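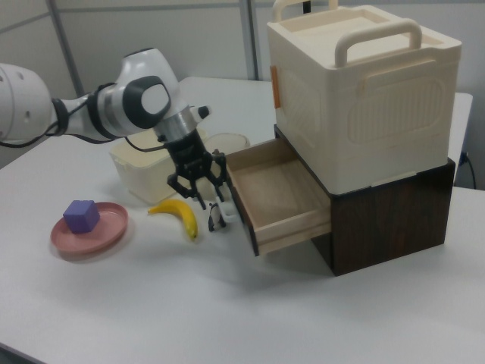
Mendmont "Season Cover" vote: does it count for anything?

Posted by Meifang Bai

I've played Mendmont since the old salon days and I'm level 105, so I've seen a few of these. Now there's a contest to pick which player's doll goes on the cover of the winter catalog. You submit an outfit, people vote, and the top 20 go to "final review." It costs 200 gems to enter. My outfit has 2552 votes and I'm sitting comfortably in the list, but a friend in my club says the staff already chose and the voting is for show. Does anyone know how final review works? I don't want to buy the Medrano coat for round two if it's pointless.

Declan Ó Dálaigh

Read the rules page, the long one under Help, not the banner. It says votes "may be considered." May be. That tells you how much they're promising, and it isn't much. In the Jurolcombe contest the cover went to a doll that was way down the list when voting closed. Maybe the staff liked the outfit better. Maybe they liked that it was head to toe in items still for sale. I can't prove the second one, but look at the cover and then look at the shop.

Your entry gems are gone either way, they don't refund. I wouldn't buy the coat. Nothing in the rules says round two needs a new item, only that you have to "confirm your look," and you can confirm the same one. Take a screenshot when you do, the confirm button failed for me in January and support wanted proof.

stotilcombe_girl

its not rigged lol people say this every time they lose. i got into final review once and won a hat. also vote for me im on page 3, i vote back

Meifang Bai

Thanks Declan. I found the "may be considered" line, it's under Prizes of all places. Keeping my old look and skipping the coat. What kind of hat?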